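Recording pick demos with the hand-held gripper – quick guide

Last updated 17 December 2022 by Anum Hashmi. Ask Shamim Naqvi for anything about uploads.

Written in a rush before the break, so short. Covers tabletop kitchen items only. The drawer tasks have their own page under Bresta.

What you need

Gripper tool with the camera on it, charged. Spare battery. The item list for your session (pinned in the Talpur folder). A table with nothing shiny on it, if you can. A card with at least 50 GB free – check before, not during.

Before the first take

Wipe the lens. Sounds silly, we lost a whole morning of spatula takes to a thumbprint.

Open and close the jaws fully, five times, slowly. The Zetska app uses that clip to work out finger width. Skip it and the whole session comes out with no width signal, and Shamim has to throw it away.

Then do the mapping clip. Walk the tool around the table in a slow loop, high then low, keep it moving. Plain tables are the worst for tracking, so leave a few things standing on the surface even if they are not part of the task.

Setting out the items

One target, one or two others. Move everything between takes, and I mean move, not nudge. Turn the handle a different way each time. Some takes with the target half out of view at the start are good, the policy has to cope with that too.

Don't line things up neatly. People do this without noticing and then the model only knows neat tables.

Starting a take

Jaws fully open, always. Hold the start pose still for a second, then go. Target off to one side is fine, so is a finger covering part of it. What you don't want is the tool starting right on top of the item with the pads already around it – there is no approach to learn from.
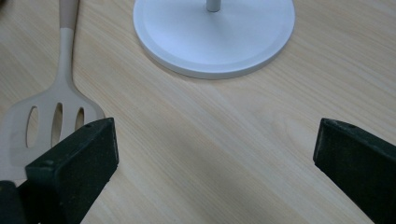

Jaws open, slotted spatula on the left, white stand at the back.

From a start like this you swing left and come down over the handle or the neck. Pick one and stick with it for the whole take. Don't go for the slots in the head, the pads catch on the edges and you end up dragging it.

Doing the pick

1. Move in at a steady speed. Slower than you would by hand, but no stopping.
2. Line up the jaws across the handle before you go down. Turning the wrist at the last moment makes bad data.
3. Go down until the pads are just clear of the wood. Don't press, it shakes the camera.
4. Close in one go. No double squeeze.
5. Lift straight up a hand's width, hold one second.
6. Carry to the drop spot, lower, open, back off.
7. Stop recording only after you have backed off. Lots of clips end too early, teh release gets cut.

If you miss, keep recording and try again once. A clean retry is useful, tag it "retry". Two misses, stop and bin the take.

Keep your other hand out of it. Sleeves too.

How many

120 takes per item, split over at least two tables. Break after every 50, your arm gets lazy and the paths all start to look the same. Swap with someone if there are two of you.

Tagging

Tag straight after each block, not at the end of the day. Fields are item, table, operator, result. Result is one of: good, retry, bad. If you knocked over something else on the way, that's bad even when the pick worked.

Item names come from the list, exactly as spelled. "spatula_slotted" and "slotted spatula" became two seperate classes last time and it took Shamim an evening to merge them.

Upload

Plug in the card, open Fanport, choose Sessions, then New. Drag the whole session folder, mapping clip and finger clip included. Wait for the green tick. Don't wipe the card until the tracking report is back – usually the next morning.

The report gives a percentage of frames tracked. 98 or better, keep. Under that, look at the flagged clips yourself first, often it's only the one where the tool got too close to the table and saw nothing but wood. Delete those and rerun.

Where we are

3582 takes accepted so far. Cups and bowls are done. Still short on spatulas, ladles, whisks, anything long and thin. Please take those first.

Known problems

App freezes if the phone locks. Turn auto lock off.
Left pad on the second tool is coming loose, press it back on before each block, new ones ordered.
Timer in the app runs a bit behind, ignore it.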